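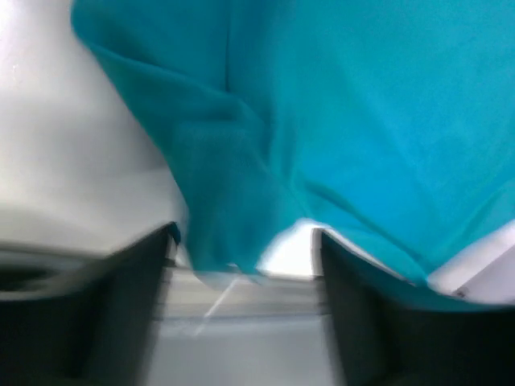
2. Results

Prirko's bins in Gurham took in 3947 items of clothing up to January. Of these, 427 were unfit for resale.
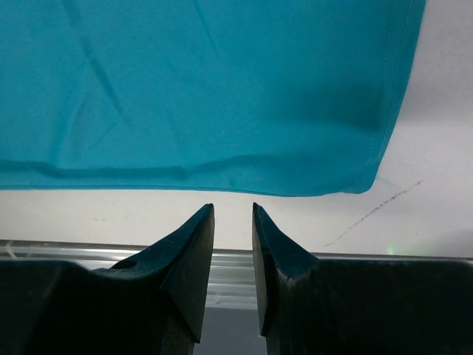
Skunden replied that the unfit share rises when bins are emptied late. We could not test this, as collection times were not logged.

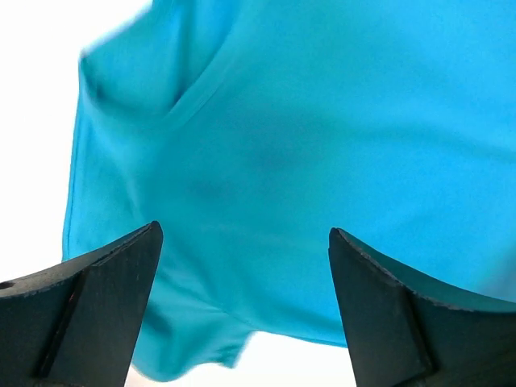
Sorting by fibre was also limited. Care labels were missing from 317 items, which were left out of Table 2.

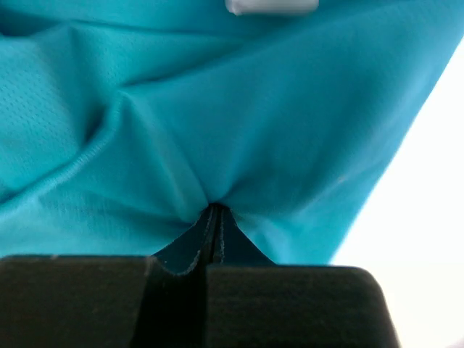

Fig. 4. Turquoise garment with perforated panel.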